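I have been asking people for years when a machine is going to empty my dishwasher, and I mostly get a laugh. So when a woman who works on exactly that problem agreed to talk to me over coffee (hers went cold, mine didn't stand a chance), I started there.

She laughed too. Then she said, "Which part of it? Opening the door? Pulling out the rack? Knowing the plates are clean?"

I said all of it, please.

"Then not this year," she said.

She works at Sokitz, a small outfit that teaches robots kitchen and stockroom chores, and she came to it sideways. She started out in the back of a Drestetti store, unpacking housewares and putting them on shelves, and she still thinks like somebody who has done a long shift on her feet. When I asked what engineers get wrong about chores, she had the answer ready.

"They think the job is picking things up," she told me. "I picked things up all day at the store and it was never the hard part. The hard part was that somebody put the bowls where the mugs go, and one box was open already, and a customer wanted to know where the restroom was."

I asked her to name a chore that machines do well right now, and she had to think about it. Floors, she said, if you pick up your socks first. Moving sealed boxes from one known spot to another. She likes the wheeled carts at the Gresitz warehouse, which do one thing and do it all night long. But she wouldn't call that housework, and neither would I — my house has never once had a known spot for anything.

So what does her team work on? Dishes, mostly. Plastic ones. Bowls and cups, over and over, and a lot of it happens in simulation before anybody tries it on a real table. I admit I was a little let down by this. I'd pictured a robot making lasagna!

"People always are," she said, very kindly. "But tell me how you stack two bowls."

I told her I just stack them.

"Right. You've got one by the rim before you've even thought about it, and you know how hard to squeeze. A cup is different. It's taller, it tips, you want to come at it from the side. We spent most of April on cups."

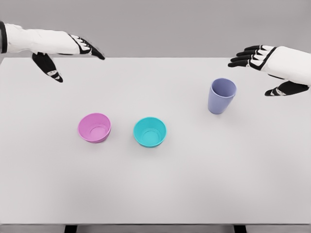 I asked why they bother with hands that have fingers, when a plain clamp has to be cheaper and easier to run. She said they argue about it at lunch. A clamp is great if you know what's coming, and her old stockroom was full of things you didn't know were coming. Fingers give you more ways to hold on, and also more ways to get it wrong. She had a clamp on her last project, a shelf-loading job called Tapia, and she still misses it sometimes.

Then I asked about two arms, because I can put away a cup with one hand while holding the phone in the other. She wouldn't let me have that one. "Watch yourself tonight," she said. "You'll pass things from hand to hand and you won't notice you did it." (I watched. She's right, it was constant, and it was kind of annoying to find out.)

We got around to money and jobs, which I'd been putting off. She didn't dodge. She doesn't see a robot taking over a whole stockroom shift any time soon, and she'd be happy if one took the last two hours of hers, the ones that wrecked her knees. What worries her more is a store buying a machine too early, cutting the crew down, and leaving four people to clean up after it. "I'd have been one of the four," she said.

I pushed her for a date on the dishwasher anyway. She gave me about seven years, for a kitchen somebody had tidied up first, and asked me not to hold her to it. Then she picked up both our cups, put one inside the other, and carried them to the counter while she looked for her keys.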